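6 min read

I first met Shu-fen Fung over a video call in June, and she was late because she'd been trying to get a photograph to lie down. "It kept curling at the corners," she told me, laughing. "I've spent more of this year thinking about photo paper than about robots." When I finally got to visit her at Briltonance on a Friday (I brought donuts, she'd already eaten), I understood what she meant.

Shu-fen teaches robots by doing the job herself. She sits with a pair of small leader arms in her hands, the robot arms on the table copy whatever she does, and every try gets saved as an episode. The task at the moment is putting a photo print into a wooden frame. Her team calls the project Kyei, and when I visited they were up to 3,105 episodes.

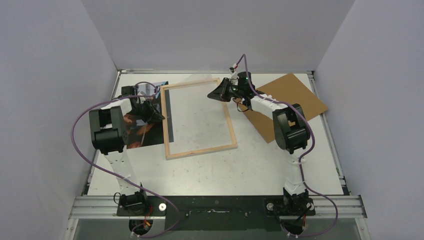
I asked her if it feels like a video game. "Everybody asks that! It's closer to tying someone else's shoes with oven mitts on," she said. "You get no touch back. None. You squeeze and you look, and you squeeze a bit more. My first week I was pinching everything like it owed me money."

She let me have a go, and oh boy. My first attempt took nearly 29 minutes, or that's what it felt like until she showed me the clock and it had been three. I kept leaning my whole body to the left, as if that would help the arm get there. Shu-fen says new people all do it, and she still does it herself when she's tired.

So what makes a good demonstration? I figured she'd say speed. "No, please, slow down," she said. "But don't stop, either. If I sit there for a while deciding what to do, the robot learns to sit there too. We had a whole batch like that from me before lunch. You could see the trained arm get to the frame and just... wait. It was thinking about sandwiches."

She's also big on mistakes, the kind you recover from. If a print slips, she keeps recording and picks it up again. Biltis, the software they use to sort episodes, lets her tag those, and she tags them generously. "If I only ever show it perfect ones, it has no clue what to do the first time something goes sideways."

Then there's the question of what you look at while you're driving. Shu-fen mostly watches the table, but she checks the wrist view for anything fiddly, and she wants her operators to get comfortable with it early on.

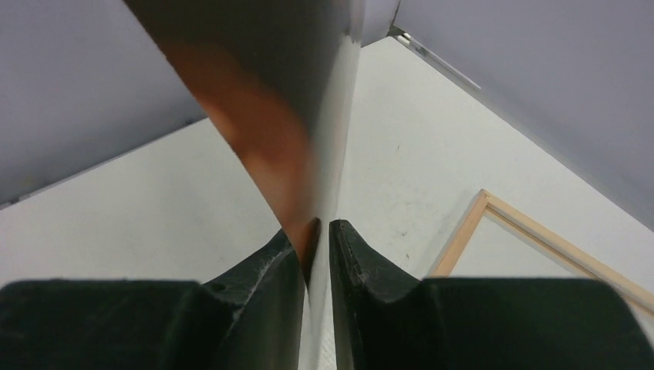
Seen from the wrist camera, with the wooden frame at right.

"People hate that view for the first few days," she said. "Things are huge and blurry and you can't tell what's near. Then one morning you notice you've been using it for an hour."

I wanted to know about Stiveo, the project coming up next, and she got a little cagey. It involves fabric, she'd say that much, and she's already practicing at home with dish towels and kitchen tongs. Her son thinks it's hilarious.

Before I left I asked if she ever gets bored, doing one small thing over and over. She thought about it for a good while. "Some afternoons, sure. But then I watch the arm do it by itself, and it does this little wiggle before it lets go. That's my wiggle! I didn't even know I had one."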